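The removal firm wanted us out by 4 and it was gone two already. Tuesday. Rain on and off. I had the keys to flat 412 in one pocket and in the other the letter from Fatora, folded so many times it had gone soft as cloth.

Kitchen last. Always the kitchen last, Mum used to say, you'll want a cup of tea. No kettle now though. Kettle was in box 78, under the towels, halfway down the stairs with my brother swearing at it.

I wiped everything twice. Grey speckle, grey speckle, you can't tell a crumb from the pattern, you have to go by feel. Palm flat, like stroking a horse. She did it every night after the news. I used to think she was looking for somthing.
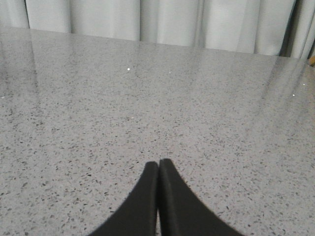
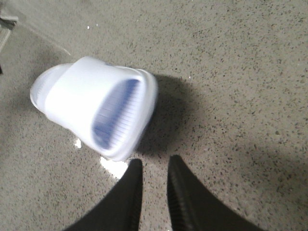 The white tub, then. No lid. It had lived behind the flour for as long as I'd had eyes, and she kept buttons in it, then stamps, then the money for the gas. I'd forgotten the blue inside. Ran my nail along the ridges and it made the noise — that little zip, like a cricket — and I was six, on the stool, being told to stop that.

"Is that rubbish?" my brother shouted up.

"No."

"Is it coming?"

I didn't answer. Looked in it again. A bus ticket to Pukska, one way, the ink nearly off. She never went to Pukska. She never went anywhere, she had us, she had the shop, she had her knees.

Price on the back in the old money. 621. She would of had to save for that.

He came up then, puffing, wet hair, and I held it out and he read it and turned it over and read the back as well.

"When was this?"

"Doesn't say."

"Did she ever —"

"No."

The van hooted downstairs. Twice. He put the ticket back in the tub, very carefully, and put the tub inside his coat and zipped it up to the chin. I got the lights. Then the door, which stuck, same as it always did, and we both leaned on it.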